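Keeping the Kitchen Cell Running: Setup and Upkeep of a Simulated Arm
Herinero Robotics Studio, final project report
March 6, 2018

When we signed up for this project back in August, we both thought the hard part would be teaching the arm to do something clever. We ended up spending most of our time on the things that come before that, such as where the base sits, what the joints are allowed to do, and what to check when it stops behaving. We don't regret it one bit (well, maybe one evening or so), and we hope this report saves the next pair some of the head scratching.

1. Where the arm stands

The whole cell lives in the simulator, in a kitchen scene we call Besley. The arm works at the near island, which has the cooktop and its knobs on one side and open marble on the other. Our first base position came from the old project folder, and it was fine for the counter but hopeless for the stove. The arm could get to the knobs only by folding itself up so tightly that the elbow ran into its joint limit, and the planner would give up without telling us much.

We moved the base in small steps and ran the same short reach test after every move. It is slow, but please do it this way! We tried being smart and changing the base and the home pose together, and then we had no idea which change had helped.

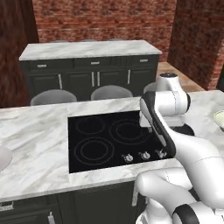 The knobs need a slow approach. We let the arm move freely until it reaches a waiting point over the counter edge, and from there we drop the speed and keep the hand's orientation fixed. We also made the collision shapes for the knobs a little bigger than the knobs themselves. That cost us some reach, but the fingers stopped clipping through the metal, and the contact log became something a person could read.

2. The gripper and its settings

The gripper gave us our longest repair. After about 800 test runs we noticed that the fingers were closing a hair off center, and it had been getting worse so gradually that neither of us could say when it started. We blamed the controller, then the physics step, then each other. The real trouble was in our own reset script, Nseir, which put the arm back in its home pose but left the finger joints wherever they had finished. Each run began with a small leftover error from the run before it.

The repair was 3 lines long. The script now opens the fingers fully, waits for the joints to settle, and writes zero to both finger offsets before anything else moves.
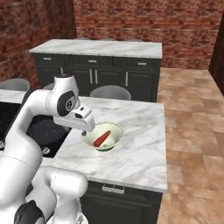
For the bowl tasks we set the approach height from the rim, with the food ignored until the hand has stopped. A carrot is an awkward thing to pick up because it is thick at one end and thin at the other, so we store a separate closing width for it. If you add new food models, give each one its own width in the settings file, and please write down the units. We didn't at first, and lost an afternoon to it.

3. Routine checks

Before a batch of runs:
Load the scene fresh and let it sit for 2 seconds before sending any command.
Run Nseir and read the finger offsets yourself.
Send the arm to home and compare all 6 saved check values.
Do one slow reach to the knobs and one to the bowl.

After a batch, save the contact log under the scene name and look through the warnings while you still remember what you changed.

4. What is left

The tight elbow over the stove is better but we wouldn't call it cured, and a base a bit farther along the island might be worth trying. The settings and both versions of the reset script are in the Jondosside folder, along with our notes, which are messy but complete. Start with the file on joint limits.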